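3. Gathering the examples

Our group (Leire Pacheco, Candela Cantero and Abilio Arrieta) wanted an arm that learns from being shown, so the first job was making things to show it. We did everything in simulation, driving the gripper by hand and saving each try.

We recorded 538 tries over 4 weeks in February and kept 315. The rest went out because the driver paused too long or backed up halfway -- the learner copies hesitation beautifully!

The best change we made was swapping the worktop textures between runs. Cuesta, our first model, had only ever met one plain surface and got lost on anything veined.
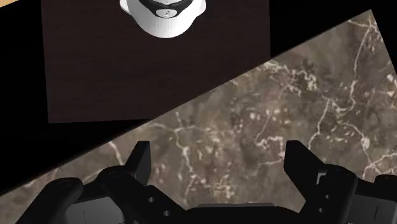
Candela also began varying the start position, and that was when the training curves got exciting. We would love to record another batch with all three of us driving.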